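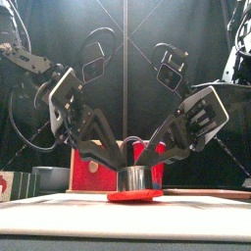
Page last changed: October | Applies to: Zerico two-arm bench, all table sizes

Section 7. Setting up kitchen chores

This section covers small table-top chores: placing a cup, moving a ring, clearing light items to one side. It assumes the arms have been bolted down and homed as described in Section 4, and that the wrist cameras have been calibrated.

7.1 What to expect

The bench is not ready to do your dishes. At Varnwood we ran 1,195 cup placements with the standard policy before releasing this section, using dry, empty cups on a flat table. Results were good with rigid cups and poor with anything soft, wet or nested. A person will do every chore in this section faster. Plan your trials with that in mind, and do not promise a kitchen manager or a shop foreman otherwise.

Chores we consider workable now:
- setting an upright cup on a folded cloth or pad
- holding a light, rigid item between both grippers
- sliding an item to a marked spot

Chores we do not support:
- washing or drying
- pouring, including from a closed bottle with a spout
- stacking glassware
- anything with a blade

Metal cups need extra care. A polished side throws highlights that change as the grippers close in, and the wrist cameras may lose the rim. If grasps start to drift, turn the lamps down one step before you touch any software setting.

7.2 Laying out the table

1. Press the stop button and confirm that both arms have settled.

2. Wipe the table and let it dry. Grit under a cloth will make it creep when both arms push.

3. Put the work item in the middle, where both grippers can reach it. Leave a hand's width of clear surface in front.

4. Set background items along the back. Household odds and ends are fine: cups, boxes, trays, a bowl. Vary the colours. A policy trained against a bare table tends to fail the first time somebody leaves a mug out.

5. If the chore calls for a light-coloured board, lay it flat and put the item near its centre. Keep tall items away from the wrists. Both arms should be able to come down beside the item without brushing anything. 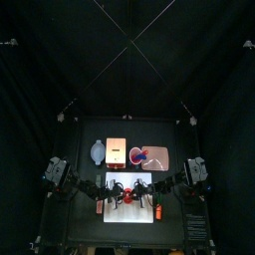 6. Check the cables. Move each arm by hand through its full reach and watch the loops at the wrist. A loop that catches on a bottle will pull it over.

7. Close the enclosure curtains and release the stop button.

CAUTION: Keep hands out of the enclosure whenever the stop button is released. The arms can start without a sound.

7.3 Running a trial

1. On the controller, open Chores and choose Two-arm hold or Place on pad.

2. Set the grip limit. Start low for plastic cups and raise it one notch at a time. Thin plastic will buckle before the controller reports a fault.

3. Run 49 trials without changing the lighting or the layout. Fewer than that will not tell you much.

4. Record every trial as done, done with help, or failed. A cup that lands on the pad and then tips is a failure.

5. Move the background items and repeat.

NOTE: Replace the finger pads after 2,000 cycles, or sooner if the rubber looks glazed. Spare pads are stocked at the Destamham depot. Quote the El Fassi part code on the pad bag when ordering.

7.4 If a trial fails

Both grippers stop short of the item: redo the wrist camera calibration (Section 5.2).

One gripper arrives early and pushes the item away: check that both arms are on the same speed setting.

The pad or cloth slides: use a heavier cloth, or tape down the back edge.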